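Unit 6: Planning and budgeting for hand-held collection equipment

Course notes, Orla Ó Dubhghaill

Read these before the December session. Bring the blank budget sheet from Unit 5, filled in as far as you can get with it. We will spend the first half of the session on your numbers and the second half on the Karlow case.

6.1 Where we are

Unit 5 dealt with buying a fixed arm: one large purchase, a long lead time, a floor plan, a safety review. Hand-held grippers are a different kind of purchase. The single item is cheap next to an arm, and that is why people plan badly for it. They price the gripper, multiply by the number of operators, and send the request up. Then the money runs out in the third month on things that were never on the sheet.

The method for this unit is to start from a task and work back to the equipment list. Do not start from a catalog.

6.2 Start from the task

Write one sentence that says what the operator does, with what object, and where. "Household tasks" is too wide to budget from. "Fold one long-sleeved shirt on a bed, two grippers, one operator" is narrow enough. From that sentence you can read off most of what you need: how many grippers per person, what the fingers have to hold, how much room the arms need, what the light will be like, and what has to be replaced between takes.

Soft goods deserve a separate line in your thinking. A rigid cup needs one good grip. A shirt needs a grip at the cuff, another at the hem, and fingers thin enough to get under a single layer of cloth without dragging the sheet along with it. 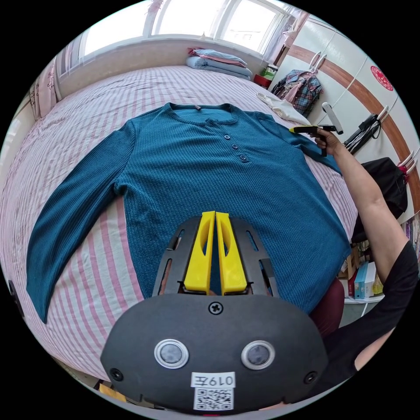 Figure 6.1. Shirt task on a bed, two hand-held grippers. Note the label and QR sticker on the nearer unit.

Look at the figure with the budget sheet next to you. Two units for one person means that a team of four working at the same time needs eight units before you have bought a single spare. The nearer unit is labeled 019左, and 左 means left. If your own units are assigned by hand, your spares have to be too, unless the supplier confirms in writing that a unit can be switched over. Ask this early. It changes the spares line more than anything else on the sheet.

The fingers are the other thing to look at. Treat them as a consumable and give them their own row, apart from the body. Rubbing against fabric, bed edges and table tops all day is wear, and a worn finger slips on thin cloth long before it breaks.

6.3 The Karlow case

Karlow is a small collection team that planned a laundry and bedding project in borrowed apartments. Their target was 500 accepted recordings. Their first plan had these rows:

Grippers, left and right
Chargers
Storage cards
Operator pay
Travel

They reached 333 accepted recordings and stopped, out of money. When we went through the accounts, the gripper row was almost exactly on plan. The overrun came from replacement fingers, from a second set of cards bought at short notice, and from paid hours in which operators stood waiting for a unit to come back from repair. In one apartment a right-hand unit failed before lunch, the only spare was a left, and the afternoon was lost. Two operators, half a day each, plus the travel.

Their second plan added the following rows, and you should have all of them:

Spare units, left and right listed separately
Replacement fingers
Garments and linens, including washing
Labels and stickers, with reprints
Repair turnaround, written in days as well as money
Rejected takes

The last row is the one students leave out. If you need 500 accepted recordings, you pay for more than 500. Karlow rejected 33 in the first month alone, most of them for a wrong or missing unit number in the log. A clear label on each body is cheap — a reshoot is not.

6.4 Comparing quotes

For the exercise you have two quotes, one from Dostik and one from Brakumano. Dostik has the lower unit price. Brakumano includes fingers and a 30-day repair exchange. Do not compare the unit prices. Work out the cost per accepted recording for each, over the whole project, using the rows above.

Check these points in both quotes:

Are left and right units priced and stocked the same?
Can the operator change fingers on site with an ordinary screwdriver?
Who pays shipping on a return?
Does the exchange period start at shipping or at delivery?
Are chargers included, and how many units does each one serve?

Where a quote says nothing on a point, write "not stated" and put your own estimate in the next column. Keep the two apart so that a reader can see which figures are yours.

6.5 Timing

Order in two batches if the supplier allows it. A small first batch, enough for two operators, lets you run the real task in a real room and find out how fast the fingers wear. Put your measured wear into the sheet, then place the main order. Karlow ordered everything at once the first time and had no basis for the spares row except a guess.

6.6 For the session

Write your one-sentence task. Fill in all rows for a target of 500 accepted recordings. Mark the three rows you trust least and be ready to say what you would measure to improve them. The Dostik and Brakumano quotes are in the unit folder, along with the Karlow accounts.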